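Chapter 5
Sorting and Storing: How People Decide Where Things Go

Before you read
Open the nearest drawer. Don't tidy it first! Write down what you find, in the order you find it, and keep the list beside you as you work through this chapter. We will come back to it more than once, and by the end you may see that drawer quite differently.

5.1 Everyone is a classifier

Sorting is one of the oldest jobs people do, and we do it so often that we hardly notice. You sort when you put forks with forks. You sort when you decide that a tomato belongs with the vegetables, even though a botanist would call it a fruit. A grocer, a librarian and a mail carrier all sort for a living, and each of them would arrange the same pile of objects in a different way.

That last point is the heart of this chapter. A pile has no natural order waiting to be found. The order comes from the person who has to use it, and from the question that person will be asking when they come back. Where is the tape? Which of these is the oldest? What can I throw out?
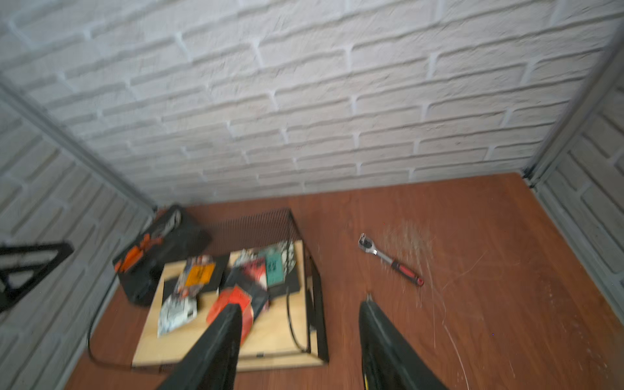
Think of the words we use for groups that never quite worked out: odds and ends, bits and bobs, miscellaneous. Every system of storage has a place like this, and I have a real fondness for them. They show you exactly where the system ran out of ideas. When the town library in Rostodholm changed over to a new shelving plan, the staff kept a single cart for books that fit two subjects equally well. The cart was meant to last until July. It stayed for 14 years, and readers came to love it (some went straight to it and never looked at the shelves at all).

Key terms
Category: a group of things treated as alike for some purpose.
Rule of entry: the test a thing must pass to join a category.
Residual category: the place for whatever passes none of the tests.

5.2 Sorting by kind and sorting by use

Most of us learn to sort by kind. All the pencils go together, all the string goes together, and the labels almost write themselves. Sorting by kind is wonderful for a stranger, who can walk in and guess where to look.

Sorting by use works on a different idea. Things live together when they are picked up together. A baker keeps flour, a scraper and a timer within reach of one another, although they have nothing else in common. A picnic basket is sorted this way, and so is a first aid kit.

Garba Etim ran the repair counter at Plevon, a small shop that mended clocks and radios, and he tried both plans. In the first, every screw in the shop lived in one large cabinet, arranged by length. It was a beautiful cabinet! It was also a long walk from the bench. In the second plan, each bench held the parts for one kind of job, which meant that the same screw might be stored in several places. Etim wrote in his shop notebook that the second plan "wastes screws and saves shoes."

Notice what he gave up. With the parts spread out, it became much harder to know when the shop was running low. We will meet this trade again in Chapter 6, when we look at how warehouses keep count of their stock.
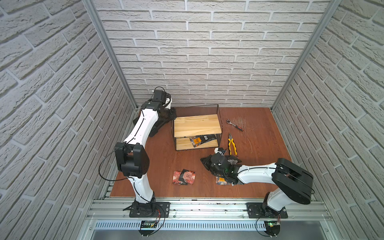

5.3 The Hosseinzadeh exercise

Work in pairs. Take the drawer list you made at the start and copy each item onto its own slip of paper. One partner sorts the slips by kind and the other by use, without talking. Then swap places and try to name every group your partner made. Where you disagree, write down the rule of entry each of you had in mind, and save any slips left over for Section 5.4.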